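Flindcombe Recipe Cards: a plain-text set of old handwritten recipes

README, written by Rosario Sartori
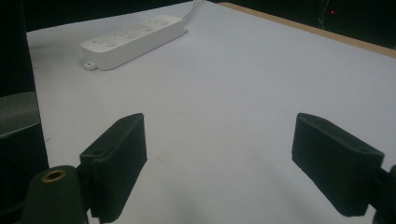
What do I get when I download this?
One text file with 502 recipes in it, an index, and a short list of words I couldn't read. The recipes come from card boxes that went round the kitchens of Flindcombe for years and ended up with me, mostly by being handed over a fence. I typed them all up myself, so any typos that aren't in quotes are mine.

Where the cards came from

There were two boxes. The Dralness box is the bigger one and it's mostly baking: quick breads, bar cookies, a truly alarming number of things made with canned pineapple. The Ibarra box is smaller and more of a supper box, lots of soups and casseroles, and whoever kept it had lovely handwriting and no interest at all in oven temperatures. "Bake till right" shows up a lot. I left it in!

How it's laid out

Every recipe starts with a line of equal signs and then the same fields in the same order:

TITLE
BOX (Dralness or Ibarra)
CREDIT (whatever name was on the card, first names only, or blank)
INGREDIENTS
METHOD
NOTES (anything scribbled in the margin or on the back)

If a field is blank, the card was blank there. I didn't guess at amounts. When a word could go either way I put both with a slash, like "lard/lend", and it goes in the list called unreadable.txt along with the recipe number. Some of those are probably easy for anybody who grew up reading cursive from that time, so please have a go.

Measurements are as written. That means teacups, "a 10 cent box", butter the size of an egg, and so on. I started a conversion table and gave up around the third kind of teacup. What's there is in units.txt and you should treat it as a rough guide for soup and a bad idea for cake.

Duplicates

Yes, there are duplicates, and I kept them on purpose. The same date loaf turns up again and again with little changes (one has coffee in it, which is the good one, try that) and I think the changes are the fun part. If you only want one of each, the index marks near copies with a D, so you can filter those out. I was pretty loose about what counts as a near copy. Same name and mostly the same ingredients got a D — same name and totally different food did not.

Things I know are wrong

The numbering skips in the Ibarra part. I merged a few cards that turned out to be front and back of one recipe and never went back to renumber, and now people have linked to the old numbers so I'm leaving it.

I've cooked maybe 50 of these. The rest are untested, by me anyway. The canning and pickling ones follow old methods that aren't safe by today's rules, so read them for interest and use a current guide if you want to put up beans.

The Vorent script

There's a little script called vorent that prints recipes back onto index card size paper. It handles up to 30 at a time and then gets confused about margins, so do them in batches. Long recipes spill onto a second card without the title, and I haven't fixed that yet.

Using it and sending fixes

Do what you like with the file. Keep the credits with the recipes if you reprint them, please. Corrections are very welcome, just give me the recipe number and what you think it should say. I usually get to them in the evening after supper.

Next up is the index by ingredient, which is half done and stops at M.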